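Wultholm Harvest Light Walk Opens Along Andgate Canal

WULTHOLM, 10/30/25. The Wultholm Office of Public Art has opened the Harvest Light Walk, an outdoor installation that follows the Andgate Canal from the old customs house to Gallagher Square. The walk is free of charge and remains on view every evening until the end of the month after next.

The installation consists of 700 hand-painted paper and wire lamps, hung from the plane trees on the towpath and from cables stretched over the water at the Gallagher footbridge. Each lamp takes the form of a fruit, a seed pod or a leaf once traded at the canal market, which closed when the wholesale hall moved out of the city center. The largest piece, a split pomegranate, stands on the lawn outside the customs house and can be entered from the towpath side.

The lamps were designed by the studio Alia under the direction of the artist Teresa Mulligan. Work on the forms began in August in the former sail loft on Andgate Street, where residents were invited to paint panels during open evenings. In all, 400 residents took part, among them pupils from the two primary schools in the canal district. Their names are printed on a long banner at the entrance to Gallagher Square.

"The market was the reason most of these streets were built, and many of the families who painted with us still had relatives who worked a stall there," said Ms. Mulligan. "We asked them what was sold, in what season, and what color it was when it was ripe. The order of the lamps follows their answers." 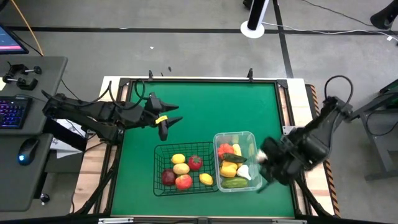
Do visitors need a ticket for the Harvest Light Walk?

Entry is free and no ticket is required for the towpath or the square; only the guided evening tours must be booked, through the Office of Public Art.

The lamps are lit at dusk and turned off at 10 p.m. Guided tours leave from the customs house steps on Friday and Saturday evenings and last one hour. Tours are given in English, with printed notes available in Spanish and Polish. Places are limited, and groups from schools or residential homes are asked to write to the Office in advance so that an earlier start can be arranged.

The full route is paved and level, apart from the Gallagher footbridge, which has steps at both ends. Visitors using wheelchairs or strollers may cross at the Andgate lock, where a ramp has been in place since the spring. Dogs are welcome on a leash. Bicycles must be walked between the lock and the square during lighting hours.

Parking near the canal is restricted for the length of the installation. The Office recommends the tram to Customs House or bus 2, which stops on the north side of Gallagher Square. The north towpath will be closed to boats tying up overnight, and owners of moored vessels have been informed by letter.

Hot drinks and roasted chestnuts are sold from the kiosk at the lock. The sail loft is open on Saturday afternoons with a display of Ms. Mulligan's drawings, the painted test panels and a set of photographs of the canal market lent by the Wultholm town archive.

In the event of high winds, the lamps above the water will be lowered and the footbridge closed. Notices will be posted at both ends of the route and on the Office's website by 4 p.m. on the day concerned.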